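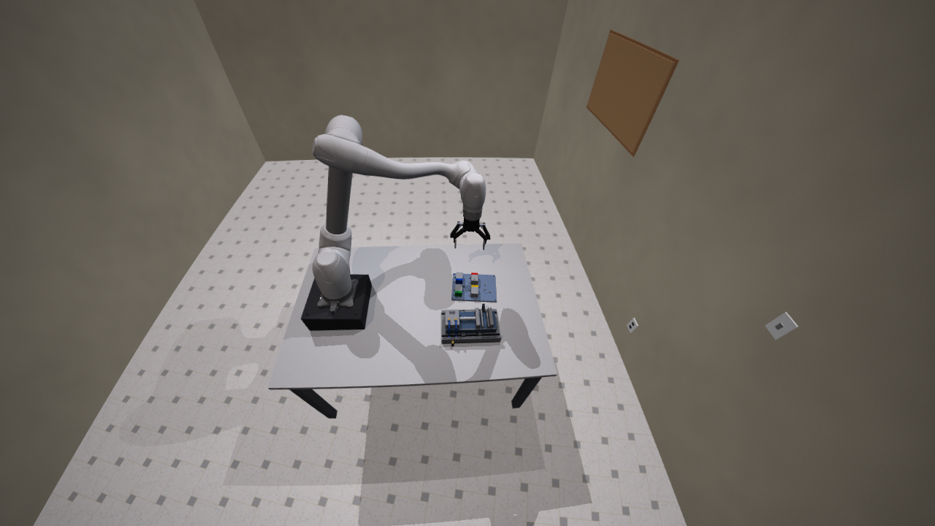

I finally made it to the open day at Mosbridge, and since a few of you asked for a report, I'm writing this before I forget the good bits. I spent nearly all my time in the simulation room, where they had the block sorting task up on the big screen and let visitors change things and run it again. The arm is mounted on its black base at the left of the table, and the blue board on the right has the four small parts set two by two, blue and red at the back, green and yellow at the front. I had only ever read about this setup on the list, and it was a real treat to see how far the arm has to reach from that base to get the gripper over the board (farther than I had pictured!).

The part I liked best was that they let us pick the order. You call out a color, the operator types it in, and the planner works out a path while you watch. A kid next to me kept asking for yellow, and they ran yellow for him 5 times in a row without a complaint. With every run the starting pose is shifted a little, so you get a different swing of the elbow each time, and you start to see which poses it likes and which ones make it take the long way.

On 13/09/2023 wrote a list member:
> Is anybody going to Mosbridge this week? I can't get away from work.
> I'd love to know three things if you get the chance to ask:
> 1. Are they still using the Plelik planner or have they moved on?
> 2. How many runs do they do before they try anything on the real arm?
> 3. Do they model the fixture as one solid lump or as separate parts?
> Last time I asked number 3 by email I got a very polite non-answer.

I asked all three!

1. Still Plelik, but with their own layer on top that they call Tsegaye. It handles the gripper opening and the approach angle, and Plelik does the rest. They said they would like to release Tsegaye in March if they can get the docs written. I offered to read drafts, so if anyone else wants in, speak up.

2. The rule is 2,000 simulated runs per change. The batch on the wall chart had 1,931 clean ones, and the woman giving the demo was more excited about the failures than the good ones. She had them grouped by cause, and most came down to the fingers being opened too wide for the neighboring block. After that they do 200 on the hardware, at low speed.

3. Separate parts, as of this summer. It used to be a single box, and the planner stayed so far away from it that half the table was off limits. Now the two upright plates have their own collision shapes, and so does the thin piece standing between them, which is the one everybody worries about because it's the tallest thing down there. It slows the planning a bit. They think it's worth it and so do I.

The Trikov people had a table in the hallway with gripper fingers you could handle and try on different blocks. I stayed too long at that one and missed the afternoon talk, so if somebody caught it, please post your notes. I'd especially like to hear what was said about shadows and lighting, as I heard two people arguing about it on the stairs and couldn't follow.

Parking is behind the building, by the way, and the sign for it faces the wrong direction if you come in from the highway. They plan to do another open day in March. I'm going, and I have room in the car for three.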